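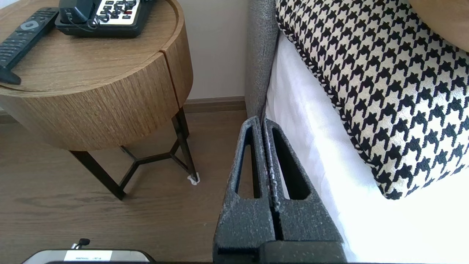
Mavis Park asked the first question of the afternoon: what does the arm do when it cannot reach a thing from the side it started on? The answer from the Kincaid team was that it backs out, the base moves, and the approach is planned again from the new position. She asked how long that takes. Nine seconds on a good floor, they said, and longer if the base has to turn.

That exchange set the tone for the section's visit to Kincaid on 12/04/2022. The group was small, the questions were specific, and the slides were dropped after the second one so that more time could go to the machine.

The demonstration room is furnished as a guest bedroom, with a bed, an upholstered headboard and a round wooden bedside table on black metal legs. The system under test, called Allodier, is a mobile base with a single arm and a two-finger parallel gripper. It is meant for room servicing in small hotels and assisted living. Kincaid supplies the base and the integration. The arm controller comes from Drekell.

Most of the session dealt with one region of the room, the strip of floor between the bed and the table. It is narrow, and the two sides behave differently. On one side is a sheet that moves when touched. On the other are thin metal legs and a floor-level cross-brace that depth sensing tends to lose at low angles. Something as small as a felt pad under a table leg can register as an item to be picked up. The planner therefore carries a list of things it must leave alone, and pads and cords are on it. So is anything on the tabletop, remote control and telephone included, unless the task names it.

The wrist camera is mounted so that both fingertips stay in view during an approach. Cletus Whitfield asked whether the fingers hide too much of the target. They do hide part of it. The cutouts in the fingers recover a little of the view, but the main reason for them, according to the team, is compliance at the tip. In the last part of the approach the controller relies less on the image and more on motor current.

Exposure came up next. A white sheet in daylight sits beside a much darker table, and a fixed setting loses detail in one or the other. Kincaid meters on the region just ahead of the fingertips and accepts whatever happens to the remainder of the image. Several of us thought a second, shorter exposure would be worth the bandwidth. The team has tried it and found that the added latency cost more than it gained at the present arm speed.

Results were given for the floor pickup task only. In the last test series the arm made 117 attempts with 4 contacts against furniture, none of which moved the table enough to trip the stop. Grasp success was not broken out by object type, and we asked for that. The team agreed to send it along with the object list.

A short part of the visit covered Wavex, the logging tool used on site. It keeps the 30 seconds before any stop, with joint data and video on a common clock. Members who have tried to line up two logs by hand will see the appeal. It reads Drekell controller files directly; other formats need a converter, and the one we were shown handles position data but drops torque.

Open points from the discussion: gripper pad wear on rough fabric, cleaning of the fingers between rooms, and how the base should behave when a guest's cable crosses the aisle. Kincaid has no set answer on the last one. At present the base stops and calls for an operator.

A second visit is planned for March, when the bathroom setup should be running. Places will again be limited by the size of the room. Members who want to attend should send their name and one technical question to the section mailbox, and the questions will be forwarded to Kincaid in advance.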